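Research > Household Studies > Section 4

4.2 Sorting the bags

Participants sorted 158 paper gift bags by size and print. Most stood the bags upright; a few laid them flat, and those were slower to put away.

Figure 3. Floral paper gift bags standing in a blue plastic tray.

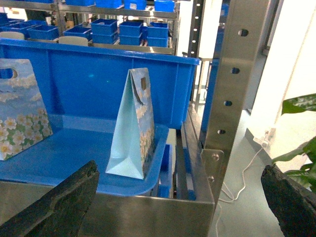 Pallavi Tomar remarked that she would sort by occasion first and leave size for last. We did not test this order.

We use cookies. Accept
Contact | © Plavoda | Back to top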